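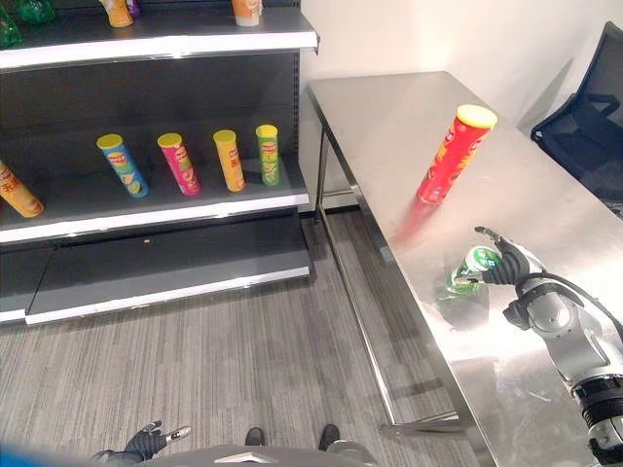
The chip shelf, with the bottom one still waiting for something to do.

So the snack corner has shelves now! Proper shop shelves, dark gray with white edges, the kind you'd walk past in a gas station without a second look. I've wanted a unit like this since February, when Huiling Yao and I were still keeping everything for the Trolmont break room in a stack of grocery bags, and every time you wanted a cookie you had to dig for it.

The unit came secondhand from a store that was closing over in Dovisby. I paid $123 for it, which felt like a lot until I priced a new one (please don't ask). Sudheer Kulkarni helped me get it up the stairs and only complained on the landing.

Anyway, the chips. I'm a canister person. Bags are fine at a party, but they slump and slide and end up lying on top of each other, and a canister just stands there with its little lid on. Well, mostly stands there. I've got a few leaners, and I keep going back to straighten them and then wandering off halfway through.

What I really love is the color. Blue, pink, yellow and green next to each other look like a box of markers, and I hadn't planned that at all - I just bought one of whatever looked good. Muthu Shetty thinks they should go by flavor, mild on the left and spicy on the right. I think they should go by color. We have had this conversation more than once and I'm not sure either of us is listening anymore.

I did try spacing them out evenly for a while, with a bit of dark shelf showing between them, and it looks so neat. Then you want to add a box of something and the whole row has to shuffle along. I also tried leaving a big gap in the middle, and that bugged Itziar Campos so much that she asked me what was missing. Nothing was missing! It's a gap!

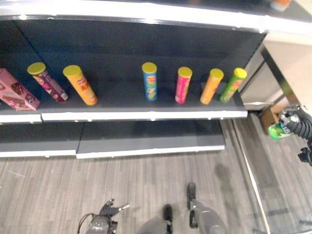
Gap in the middle, chocolatey pink box on the far left. Lime green on the end, leaning a little.

I like the sweet stuff down at one end so you don't have to reach past the chips to get to it. The light orange one and the hot pink one look great together too, so those two are staying neighbors if I get my way.

The bottom shelf is the big question. Aravind Ramasamy wants drinks down there, and he's probably right, but cans are heavy and I haven't tested how much that shelf will take. I was leaning toward instant noodles, maybe in a couple of baskets. If you've got a low shelf like this at home or at work and you've found something that's easy to grab without crouching, tell me in the comments. I have a budget of $26 left for baskets and I intend to spend all of it.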